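Compte rendu de visite : la journée portes ouvertes de l'atelier Plindemow
Projet tutoré, deuxième année, parcours automatismes
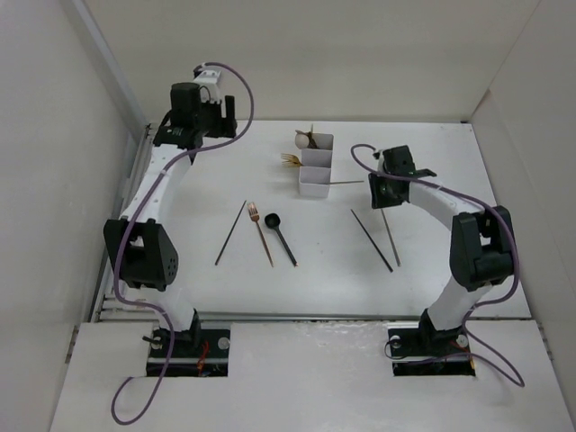
1. Pourquoi cette visite

Notre projet porte sur le tri de petits objets par un bras manipulateur. Jusqu'en mars, nous n'avions travaillé qu'en simulation, avec des cubes bien sages qui ne glissent jamais. Quand l'atelier Plindemow a annoncé ses portes ouvertes, nous nous sommes inscrits le jour même ! Nous étions 29 étudiants, répartis en groupes de 8 au maximum pour les démonstrations, et notre groupe est passé à 10 h.

2. Le poste à deux bras

C'est celui qui nous a le plus marqués. Deux bras blancs aux coudes noirs sont fixés à l'avant d'un plan de travail blanc, dans une enceinte aux parois claires, et se partagent la même petite zone. Le thème du jour était le rangement de couverts : fourchettes, cuillère et baguettes, avec un bac blanc à deux compartiments vers le fond de la table. Vu de loin, l'exercice paraît enfantin. Quand on a passé trois semaines à régler la prise d'un cube virtuel, on le regarde autrement !

Une baguette est très fine, posée à plat, et offre très peu de hauteur à saisir. La pince doit descendre presque au contact de la table et s'orienter selon l'axe de l'objet. Les couverts étaient disposés en biais, donc chaque prise demande sa propre orientation du poignet. Il y a aussi la question des reflets (une fourchette dorée ou cuivrée sous un bon éclairage, c'est un joli casse-tête pour la vision), que nous avions complètement oubliée dans notre cahier des charges.

Autre point que nous n'avions pas du tout traité : les câbles. Sur ces bras, un câble violet fait une large boucle au niveau de la pince puis redescend le long des segments. Dans notre modèle, il n'y a aucun câble, et nous laissons le poignet tourner comme il veut. À revoir d'urgence.

3. Questions posées à l'équipe

Nous avons demandé comment éviter que les deux bras se gênent. La réponse tient en une règle simple : la zone centrale est réservée à un seul bras à la fois, l'autre attend en retrait. Nous avons aussi parlé des essais. L'équipe enchaîne des séries de 100 prises par type d'objet avant de modifier un réglage, alors que nous changions nos paramètres après cinq ou six tentatives...

4. Ce que nous reprenons dans le projet

- remplacer une partie des cubes par des objets longs et fins ;
- ajouter l'orientation du poignet dans le calcul de la prise ;
- limiter la rotation pour tenir compte du câblage ;
- noter les échecs par type d'objet, dans un tableau commun.

Le premier essai avec des baguettes simulées est déjà lancé. Les résultats seront joints au rapport final, avec le schéma corrigé de la cellule.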